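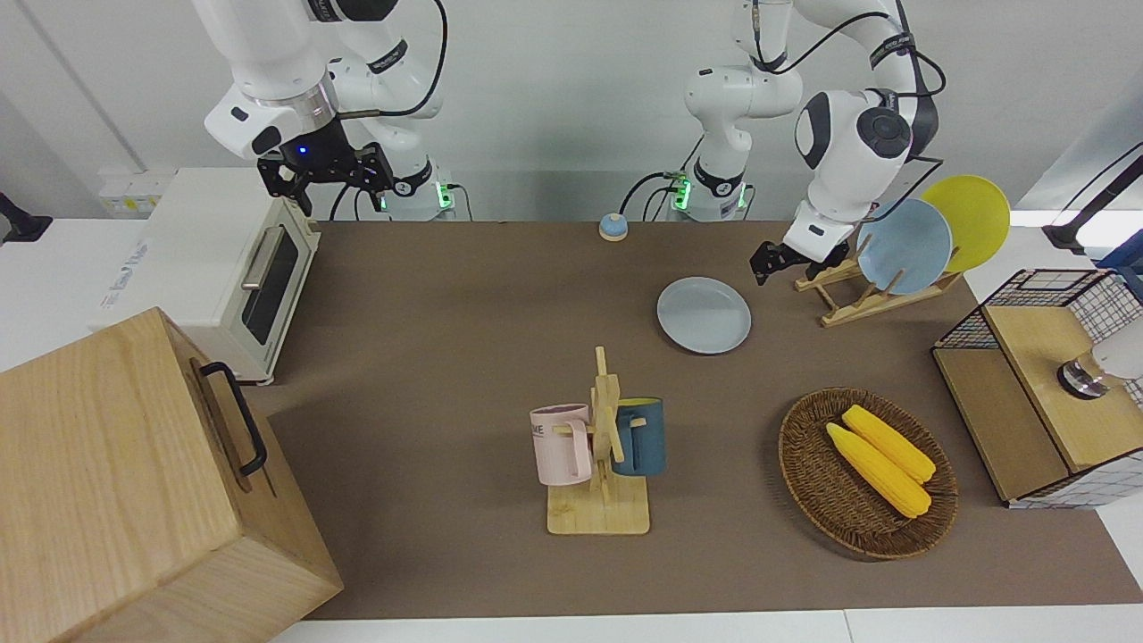 Figure 4.1 A small tabletop with tableware storage in use: mug tree, dish rack and basket.

Chapter 4
Storing Tableware in Small Kitchens

4.1 Scope of the chapter

Chapter 3 dealt with closed storage. The present chapter covers open storage, meaning any support on which tableware is kept in view and within reach. Three types are treated: the upright rack, the peg stand and the basket. Wall rails are left to Chapter 5.

Open storage is judged by two measures. The first is footprint, the area of work surface taken up by the support and by the items that project beyond it. The second is reach, the distance from the standing position of the user to the item. The worked problems assume a counter 900 mm long, with a strip 200 mm deep set aside for storage. Appliances such as a toaster oven are counted as fixed and are subtracted before any support is placed.

4.2 Terms

A peg stand, sold in most stores as a mug tree, carries mugs by their handles on short pegs set into a vertical post. Its footprint when loaded is larger than its base – a point often missed in student layouts.

A dish rack holds plates on edge. The spacing between supports is called the pitch. A tight pitch stores more plates but makes deep rims hard to seat.

A basket is a loose container for items without a stable resting face. Corn cobs, onions and bread rolls are typical contents.
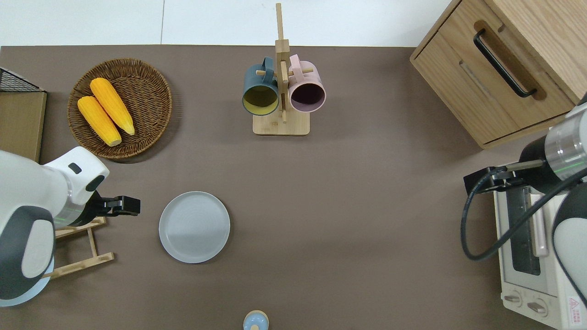
Should mugs be stored on the same support as plates?
Separate supports are preferred. A mug placed in a plate rack takes up several slots and blocks the plates behind it, while a peg stand holds the same mug above the work surface and leaves its neighbors free.

4.3 Order of placement

Place the dish rack first. It is usually the longest support, and plates are lifted out of it upward and slightly forward, so the space over it must stay clear. The Keltell layout, used in the problems at the end of this chapter, puts the rack at one end of the counter and the fixed appliance at the other.
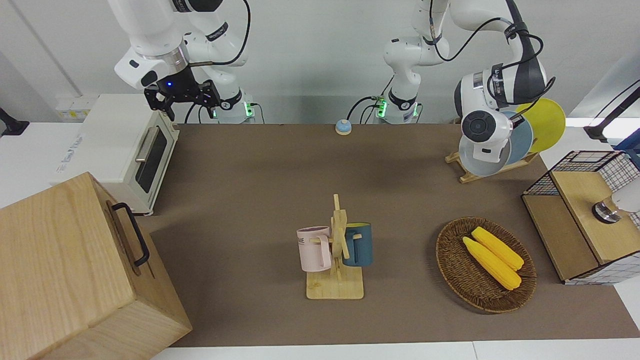 The peg stand goes next, between the two, with enough room on each side for a hand to pass. Baskets are placed last, in whatever area remains. They can be moved during food preparation and are not counted in the fixed footprint.

Plates of different diameters are racked with the largest at the back. Plates of equal diameter may be racked in any order. Table 4.2 on page 118 lists pitch values for common rim depths.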